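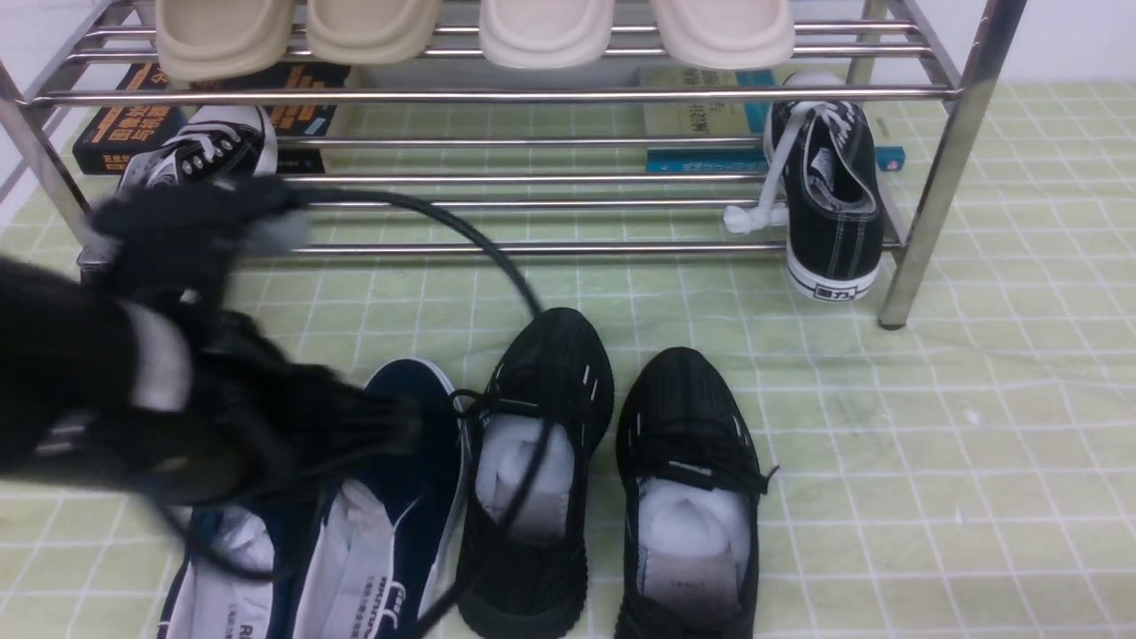
Can a family place a death notice with the parish office before the funeral home has filed its own?
The office will accept a notice from the family at any time, but it is held until the funeral home confirms the date and place of the service.

From: Terkside Cemetery and Memorial Association, Office
To: Members list
Date: March 25, 2021
Subject: Re: Notices, visitation hours and the memorial book

Dear members,

The question and answer at the head of this message will be added to the notices page. The office has also received the message quoted below, and the reply is being sent to the full list so that all families have the same information.

> We are preparing a notice for our mother, whose ashes will be
> buried at Terkside in May. The form asks for the names of
> survivors and of those who died before her, and we do not know
> how far to go. Do grandchildren have to be named? We would also
> like to know if visitation may be held at the chapel on the same
> morning as the burial, and if her name can still go into this
> year's memorial book. The Naseri funeral home has told us that
> the book is closed.

Names in the notice. There is no rule requiring grandchildren to be named. Many families give the names of the spouse, children, brothers and sisters, and state only that grandchildren also survive. Stepchildren and former spouses are listed as the family wishes. The office does not add or remove names. It will correct spelling only after speaking with the person who signed the form. Maiden names should be given in the form used on the burial record, as later searches depend on them.

Visitation. The chapel may be reserved for visitation on the morning of a burial. The reservation covers 2 hours and ends when the service begins. If the service is to be held elsewhere, the family should allow time for travel to the cemetery, and the funeral director should give the office the expected time of arrival. Attendance inside the chapel is limited to 30 persons until further notice, including clergy and funeral home staff. Graveside attendance is not limited, but those present are asked to keep to the paved walk on the Andik side while the grass is being reseeded.

Memorial book. The book is not closed. The funeral home may have had in mind the printed supplement, which went to the binder earlier this month with 687 names. Entries received now will appear in the main volume. The entry consists of the full name, the years of birth and death, and the section and lot number. Verses and photographs are not accepted for the book, though they may be sent with the notice.

Flowers. Arrangements delivered by Flosora or any other florist should be marked with the family name and the lot number. Deliveries without a lot number are kept in the chapel entry and are not taken to the grave. Arrangements are removed seven days after burial. Families who wish to keep ribbons or cards should collect them before that time.

Records. Requests for copies of burial cards should quote the card number, if it is known. The cards up to number 2662 have been checked against the lot register. Later cards may be copied on request, but the office cannot yet certify them.

Replies to this message go to the entire list. Private family details should be sent to the office by mail or left at the window.

Office of the Association
Terkside Cemetery and Memorial Association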